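Reviewers wanted: good practice code for robotic suturing trials
Werkwood, Flerdale campus
Part-time, fixed term to January

Plenty of labs will tell you their robot can suture. Fewer can tell you what they count as an acceptable knot, or who decided. Werkwood is drafting a code of practice for bench trials and we need reviewers who don't take a demo reel at face value.

You'll score recorded trials against the Plarnon checklist, then tell us where the checklist is wrong. We suspect it rewards speed and lets uneven tension through.

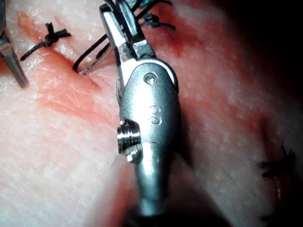

There are 1,035 trials in the archive, each to be scored by 2 reviewers working separately. Where they disagree by more than one grade, the trial goes back to the drafting group with both sets of notes – we don't average.

You'll need:
Theatre, veterinary or simulation lab experience with suturing
A working knowledge of risk management for medical devices
No paid work for a surgical robot maker in the past four years

Programming skills are optional. Enthusiasm for automation is too.

Four positions, paid hourly, home-based apart from one calibration day at Flerdale. Send a resumé and one page on a standard you think has failed to the Benavides Room office, Werkwood.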